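Tunura Neighbors Help Board
Home Topics Home & Workspace Desks and cables

Cable loop at the corner of a light gray desk, plus where do you put the mouse?

Posted by Sarahí Bañuelos in Desks and cables
3 replies

Hello everybody, and thank you in advance for your patience, because I know I tend to go on. I have been reading this board for a good long while and have gotten so much help from it (the thread about the squeaky closet door saved my marriage, or at least my husband's Saturday mornings), but this is my first time posting something of my own.

We cleared out the small back room in June and I finally have a desk in there. It's a light gray one with a thin pale top and rounded corners, bought secondhand from a lady over in Mundlow who was moving in with her sister. I love it. It stands right up against the wall, which is off-white and very plain, and I want to keep it that way for now because I find I think better without a lot hanging in front of me. Black metal legs, a beige panel underneath. Nothing fancy, but it feels sturdy and it wipes clean in two seconds.

My trouble is the cables. The laptop sits toward the back of the desk, turned a little to the side so I can see the screen from the door as well as from the chair, and the cable comes out of its right side. From there it wanders along the top toward the right, makes a big floppy loop near the rounded corner, and I catch it with my sleeve every single time I walk past. There's a little black adapter on that same cable, close to the hinge of the laptop, and it just lies there on the desk. Then there's another thin cable that hangs down by the leg on the left. It doesn't bother me as much, but my mother noticed it the minute she came in, so now I notice it too!

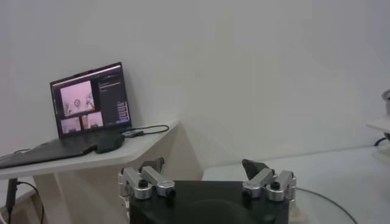 I have tried tape, which looked awful and left a gummy line I had to rub off with cooking oil. I have tried a binder clip on the edge of the top, but the edge is so thin that the clip slid around and then pinged off behind the desk. I would rather not drill anything. My brother-in-law has offered to drill, several times, and I have seen his shelves.

The other thing is smaller and maybe a bit silly. I keep setting my mouse down on the front of the laptop, on the flat part, because it's the one spot where I can always find it again. My daughter says I'm going to close the lid on it one day and crack the screen. Is she right? And if I do stop, where should a mouse live on a desk when you aren't using it? I'd like to get this room in order before my aunt visits, since she'll be sleeping in there on the folding bed and will certainly have opinions.

Thank you all so much, and sorry for the length.

Emiliano Ledesma
Member, Home & Workspace

Welcome, Sarahí! Don't apologize for the length, I once wrote four screens about a bath mat and people were very kind about it.

I had nearly the same arrangement in my last apartment, with the desk pushed up to a bare wall and the laptop cable going off to the right with a mind of its own. What fixed it for me was sending the cable to the back as soon as it leaves the laptop. You have it traveling across the top of the desk, where it can meet your sleeve. Let it go behind the laptop and along the wall, and pull the loop back there with it. The corner will be free and you can walk past in your biggest sweater.

To keep it there, get the stick-on cable clips, the small ones with a little gate that snaps shut. I bought a bag of 14 at Clorkum and used 3 of them, and the rest have been in the kitchen drawer ever since, waiting for their moment. Wipe the desk with rubbing alcohol first and let it dry completely. Press each clip down for a slow count of thirty, then leave it overnight with nothing in it. I know it's tempting to put the cable in right away, but mine came off by breakfast the first time and I had only myself to blame.

Put the first clip a hand's width from the laptop so you still have some slack when you move it. The second goes on the back edge, and the last one wherever the cable drops toward the outlet. If you'd like to get the adapter off the top too, a bit of self-adhesive hook and loop will hold a light one to the underside of the desk, provided the cable is long enough to let it move that far. Check that first, please. A cable that's pulled tight at the plug will wear out, and I don't want you cursing my name in a year. If it gets warm in use, leave it out in the open where it is and just straighten it up a little.

For the cable by the left leg, use hook and loop ties around the leg itself. A black cable on a black leg pretty much disappears. Two would do it, one up high and one down low, and you can undo them whenever you want to move the desk to vacuum. If it were my mother, I'd do that one first.

As for the mouse, I'm afraid your daughter has a point. I closed my own laptop on a pencil once and the repair was not cheap. Anything left on that flat part is fine while you're sitting there, but it's a bad home for it. I use a small square of felt to the right of the laptop, and the mouse goes back to it when I get up. Once the loop is out of that corner you should have plenty of room for the same thing.

deskandgarden
Member

just get a wireless mouse and a box for the cables. Ikonen has them. done

porchlight_marge
Longtime member

Emiliano covered it beautifully, so I'll only add a little. If you don't want to buy anything yet, save the twist ties from bread bags. Fold the loop in on itself to about 4 inches long, wrap a tie loosely around the middle, and tuck the bundle behind the laptop. It isn't elegant, but it'll get you through a visit.

I'd be a little careful with stick-on clips on a secondhand desk. Some tops have an odd coating and the glue either won't hold or won't let go. Try one on the underside for a couple of days and peel it off before you put any where they show. If it lifts the finish, at least only the dog will know.

And for your aunt's stay, I'd unplug the laptop and put it away in a drawer with the mouse beside it. Then she has the whole top for her glasses and her book, and she can save her opinions for the folding bed.

Sarahí Bañuelos
Original poster

Oh, thank you, all of you! I've done the bread tie for tonight and put clips on my shopping list, and I'll test one underneath first like Marge says. I cut a square for the mouse out of an old felt placemat (it has part of a reindeer on it, but never mind). My daughter is being very gracious about having been right.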